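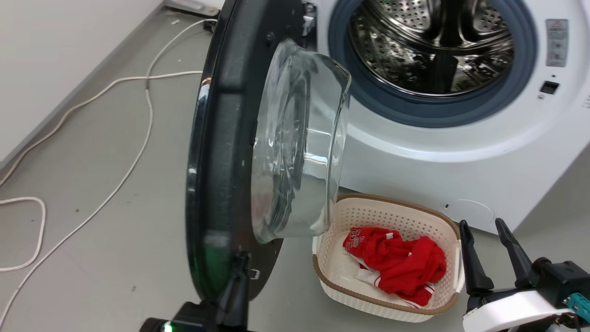
The washer with the door open and the basket underneath. The filter cover is the faint circle low on the right.

I have been putting off writing up the washing machine cleaning, mostly because it consists of small dull jobs that don't photograph well. But the smell in the towels came back in July, and I had to look up my own notes to remember what I did last time. The notes were bad. These are better.

The machine is a front loader, which means the usual weak points: the gasket, the detergent drawer, the drain filter and the inside of the door glass. I do them in that order, with the filter second if the machine has been draining slowly. Total time last round was 47 minutes of hands-on work, plus one long empty cycle.

Gasket

The gasket is a thick blue-gray rubber ring with a deep fold behind the front lip. Everything ends up in the fold. Last round it held a hairpin, a shirt button, a good amount of lint and a gray paste that I assume is fabric softener mixed with more lint. Pull the lip toward you at the bottom and work outward to both sides. An old cotton T-shirt over two fingers does better than a brush, as the brush flicks the paste onto the drum.

I use dish soap and warm water for the first pass and white vinegar on a rag for the second, then wipe with plain water. I don't leave vinegar sitting on rubber. Some people do and report no trouble, but a replacement gasket for this model was quoted to me at 82 dollars before labor, and I would like the current one to last.

If there are black spots that won't wipe off, they are mold that has gone into the surface. Mine has a few at the six o'clock position. They have not spread since I started leaving the door open.

Filter

Put down a towel and a shallow tray before you touch the cover. On my machine there is a small notch to the left of the cover, and no drain hose, so whatever is left in the sump comes out through the filter opening. Unscrew a quarter turn, let it run into the tray, close, empty the tray, repeat. I got four trays last time. When it stops, take the filter all the way out, rinse it under the tap and feel around inside the cavity for coins. Check that the pump impeller turns (it will feel notchy, this is normal).

The machine should be unplugged for this part.

When refitting, the thread is easy to cross. Turn it backward until it clicks down, then forward. Run a short rinse and check the floor before putting anything away.

Door glass

The glass bowl sticks out a long way toward the drum and the lower part of it sits against the gasket during a wash, so there is usually a tide mark. Warm water and a microfiber cloth is enough for the mark. Smudges on the curved part are detergent film and take a second wipe. I also clean the latch hook and the slot it goes into, with a dry cotton swab only. Two years ago I had a door that refused to lock, and the cause was a plug of dried detergent in the slot.

Drum

I ran the empty cycle at the hottest setting with a drum cleaner from Plovalex. Before that I used citric acid, which works on scale but does less for the smell. The Plovalex powder comes in a tub of 6 doses, one per month according to the label. I use one every second month and see no difference. Griltov sells a tablet version that costs more and left blue grains in my gasket, so I stopped buying it.

After the cycle, look through the holes in the drum with a flashlight. You can't clean behind them without taking the machine apart, but you can see whether there is scale. There was none.

Basket

The laundry basket is the cream plastic one with the perforated walls and the brown rim, from Mullo. I rinse it in the shower whenever I do the machine. It goes on the floor directly under the open door for unloading, so that socks falling off the edge land in it – this has cut down on rewashing more than I expected. My previous basket was wicker and caught on knitwear.

What changed

Towels stopped smelling after the second wash. I also moved the default wash for towels from cold to warm, so I can't say how much of the improvement belongs to the cleaning. I cut the detergent dose to 42 milliliters for a full load, measured with a kitchen syringe. The cup that came with the bottle has lines I can't read.

Still to do: descale the inlet hose screens, and replace the drawer seal, which has gone hard along one side. The part is on order from Fuentealba and has been for three weeks.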